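Hatport Water Users Association
Technical Working Group - Irrigation Scheduling and Metering
Minutes of the December meeting

Held in the upper meeting room, Hatport. Opened 6:35 p.m. Chair: Ayane Sakai. A quorum was present throughout. Apologies had been received from the Cruickshank lateral representative, who submitted written comments (taken under item 4).

1. Minutes of the previous meeting

Accepted with one correction. Under the item on canal seepage, the reach described as "below the Truler check" should read "above the Truler check". The loss figures given in that item are unaffected.

2. Matters arising

2.1 Staff gauge at the Fliltgate turnout. The gauge has been re-surveyed and the zero found to be low against the flume floor. The offset has been entered in the discharge table. Readings taken before the survey will be corrected in the annual report but the weekly sheets already sent to users will not be reissued. A member asked whether this would change anyone's bill. The chair replied that billing at Fliltgate is on shares and not on measured volume, so it would not.

2.2 Weed screens. The replacement screen for the Cruickshank lateral has been ordered with the wider bar spacing agreed at the last meeting. Delivery is expected before the canal is refilled.

2.3 Access road. Grading of the bank road between Hatport and the Truler check is finished except for the culvert crossing. Vehicles heavier than a pickup should continue to use the county road until the crossing has been compacted.

3. Season water balance

3.1 The draft balance was tabled. Diversion at the Hatport headgate for the season was 2,868 acre-feet. This is the metered figure and includes the early charging of the canal, which in past reports was shown on a separate line. The group agreed to restore the separate line so that the series stays comparable.

3.2 Deliveries to farm turnouts were discussed by lateral. Truler shows the closest agreement between ordered and delivered water. Fliltgate shows the poorest, and most of the difference falls in the first part of the season when orders were changed at short notice and the gates were adjusted late. The ditch rider's log supports this.

3.3 Spill at the tail of the main canal was higher than in the previous season. Two explanations were put forward: night-time order cancellations, and the practice of holding the last check high to give the upper turnouts enough head. The members did not agree on the relative size of the two. It was noted that the spill recorder logs hourly and that the check position is written down only when the gate is moved, so the present records cannot separate them.

3.4 Resolved that check gate positions be written down at the start and end of each shift next season whether or not the gate has been moved.

4. Soil moisture stations

4.1 The network stands at 33 stations. Those on the Truler lateral were installed first and use the older probe with a single sensing depth. The remainder read at three depths.

4.2 Data return was acceptable over the season apart from the weeks following the August storms. The gaps came mainly from connectors in the field boxes, where water had entered and the contacts had corroded. Probes themselves were sound when bench tested. Affected boxes have been brought in and will be fitted with new connectors and cable glands over the winter.

4.3 Cable entry should be from the underside of the box in all cases. Several boxes on the Cruickshank lateral had been drilled from the side to suit the post, and these will be turned or replaced.
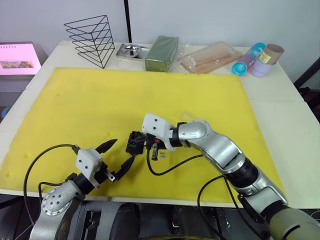
4.4 Written comments from the Cruickshank representative were read. The main point was that the irrigation trigger of 50 percent depletion is too late for the shallow soils at the end of the lateral, where onions are grown. The representative asked for a lower trigger there and for the weekly advice sheet to show soils by texture as well as by crop.

4.5 In discussion it was pointed out that the trigger is advisory and growers may order earlier. Against this, the order queue is built from the advice sheet, and a grower who orders ahead of it is placed behind those who follow it. The chair accepted that this amounts to a rule in practice.

4.6 Agreed to trial a trigger of 35 percent depletion for shallow-rooted crops on sandy soils, Cruickshank lateral only, for one season. The advice sheet will carry a second table for these fields. The queue rule will be applied to whichever table the field falls under.

4.7 Field capacity values. The values now in use were taken from the county soil map. Spot checks after heavy irrigation gave lower readings at a few stations on Fliltgate. It was agreed that the map values stay in place until a full set of spring readings has been taken, and that no single station be adjusted ahead of the rest.

5. Turnout meters

5.1 The group considered whether to go on with propeller meters or move to ultrasonic units as the present stock wears out. Propeller meters are cheap to rebuild and the parts are on the shelf. They foul with moss from midsummer on and under-read when they do. Ultrasonic units have no moving parts in the flow but need a full pipe and a straight run upstream, and a number of the Fliltgate turnouts offer neither.

5.2 A site list is needed before any cost comparison can be made. For each turnout it should give pipe diameter, length of straight run, whether the pipe flows full at the lowest usual order, and distance to the nearest power. Photographs of each turnout would help but are not required.

5.3 One member preferred that all turnouts on a lateral carry the same type of meter, to avoid disputes between neighbors over whose meter reads high. The point was noted. No decision was taken.

6. Order deadlines

6.1 The deadline for next-day orders is 2 p.m. A request to move it to 4 p.m. was considered. The ditch rider's view was that gate settings for the upper laterals have to be worked out before the evening round, and that a later deadline would push Truler changes into the dark. The request was declined - the existing deadline stands.

6.2 Cancellations received after the deadline will continue to be charged as delivered. A proposal to waive the charge when rain has fallen was discussed at length. The difficulty is in deciding which gauge governs, as storms often cross one lateral and miss the next. The chair will draft wording that ties each lateral to a named gauge and sets a minimum depth. Draft to be circulated with the next agenda.

7. Other business

7.1 The headgate hoist is due for inspection while the canal is dry. The inspector will need the trash rack walkway clear.

7.2 Requests for changes of crop on the field register should be on the paper form until the online form has been corrected. It currently drops the second field when two are entered.

8. Actions

Chair: draft rain waiver wording (6.2); reply in writing to the Cruickshank representative (4.6).
Ditch rider: shift record of check positions, form to be ready before refilling (3.4).
Office: restore canal charging line in the balance (3.1); second table on advice sheet (4.6).
Field crew: connectors, glands and side-drilled boxes (4.2, 4.3); turnout site list, Fliltgate first (5.2).

Meeting closed 8:50 p.m. Next meeting to be called once the turnout site list is in hand.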